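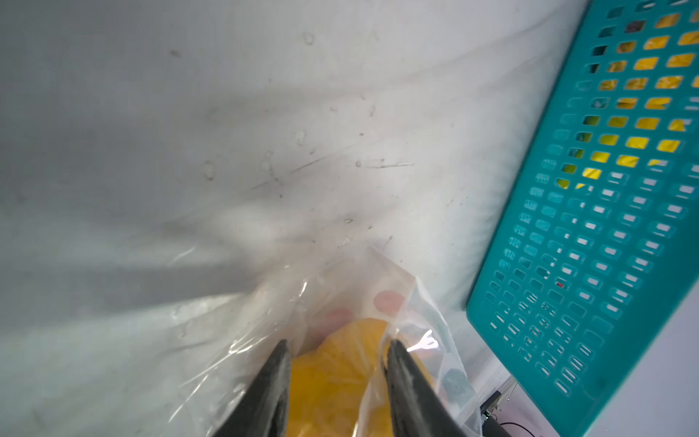 Brokurent is opening up its hand-teaching kit to small packing shops this December, and I get to be the one to tell you about it, which makes me very happy because I've spent most of this year with my hands on the thing. I'm Lorraine Halliday, I run the teaching floor at our Purkberg site, and my job is showing robot arms how to do stuff. Bags are what we get asked for the most. Clear plastic is a pain! It creases, it throws glare all over the place, and the opening is never where it was a second ago. So we teach it slowly, with the two fingers pinching the open top of the bag and something yellow sitting inside, right below the tips, and the teal basket leaning off to one side. A person is doing the steering the whole time, and every little correction gets saved.

The kit has two ways to teach. You can take hold of the arm and move it yourself, or you can sit at a desk and drive it with a hand controller while you watch the wrist camera. I like the controller for bags (your own arm stays out of the view, and you stop leaning on things). Brijesh Shakya, who wrote most of the recording software, likes the hands-on way and will argue with me about it through an entire lunch. Both ways save to the same kind of file, so you can mix them in one task if you want to.

We ran a trial at Brosley, a produce packer outside town, with two of their line workers doing the teaching. Neither one had driven a robot before. Between them they recorded 737 runs of picking up a bag by its top, and we kept 600 of those for training. The ones we dropped were mostly runs where somebody stopped halfway to ask a question, and I'm fine with that, I'd rather they ask.

"I kept gripping too low at first," says Shagufta Sethi, one of the two. "Then Lorraine told me to go slower than felt normal, and after that I quit thinking about the controller so much."

Farah Hartono, our head of product, adds: "We want the people who already know the job to be the ones teaching it. They know how a bag acts. We've been guessing."

A few practical things, because folks always email me about them. The December kit comes with the arm, the fingers, the wrist camera, one controller and the recording software, which is called Furtună. It runs on a regular desktop computer. A full task usually wants 400 good runs before we train on it, and we'll come out and sit with your team for the first day of recording. You can bring your own bags, and please do, the odd ones especially!

Shops that want a kit or a demo in Purkberg can write to Faizal Subramaniam on our sales desk. Demo visits are open now, and you'll get a turn on the controller.

Brokurent, Purkberg, October 2022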